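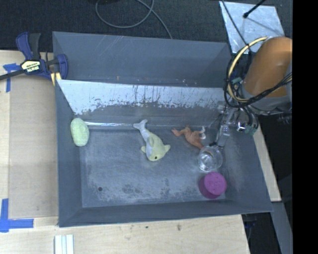
Thread on the Tudarum, the lantern item I've been running in my solo dungeon game. Full rules text, then the changes after playtesting. System is a homebrew d20 roll-over with usage dice, so adjust to taste.

1/ Tudarum, Lantern of the Drowned Stair. Takes one gear slot. Held in the off hand, or hung from a belt at the cost of shorter range. Lit, it shows everything within near distance. On the belt, close distance only.

2/ Fuel: usage die starts at d8. Roll it at the end of each room, not each turn. On a 1 or 2 step down one size. When a d4 steps down the lantern goes out and needs a full rest beside standing water to refill. Any standing water counts, including puddles. Wine does not.

3/ Active power: spend one die step to ask the lantern which exit has been used most recently. The GM (or your oracle table, if solo) must answer truthfully, but only about exits inside the light. It does not say who used the exit or in which direction.

4/ Drawback: anything undead within far distance knows where the lantern is while it's lit. It doesn't know who is holding it. Players will work out very quickly that you can leave it in a corridor and walk off. I've left that in.

5/ First draft had the fuel roll every turn. Rory McIver ran that version for his group in the Nunlow mines and it was dead by the second room. Average life of a d8 rolled per turn is fine on paper, but his fights run long. Per room fixed it.

6/ First draft also let you ask about doors you couldn't see. Faraji Swai used it to skip 3 rooms of a prepared level. Fair play to him. Hence "inside the light".

7/ Price: 300 silver if you must sell it in a shop. I'd put it in a flooded stairwell instead, guarded by something slow. In my campaign it was at the bottom of the Wurnard cistern, DC 10 to reach without losing your own torch, DC 19 if wearing mail.

8/ On the mail number: yes, 19 is harsh. You can take the mail off. Two players out of my regular four tried it in mail anyway and one of them made it.

9/ Interaction with the Calloway rope from my January thread: the rope counts as an exit if it's tied at both ends. So you can ask the lantern whether anything has climbed it. Juniper Szabo spotted this and I've decided it's legal.

10/ Open question is stacking. Two lanterns in one party makes the fuel limit pointless. Current ruling: both must be lit from the same refill, so they share a single usage die. Untested. If you run it that way I'd like the number of rooms you got through before it went out.

11/ Correction to 2/. The d4 going out happens on a 1 or 2, same as every other step. Someone read it as going out on a 1 only. I've changed the wording on the printable card but can't edit the post.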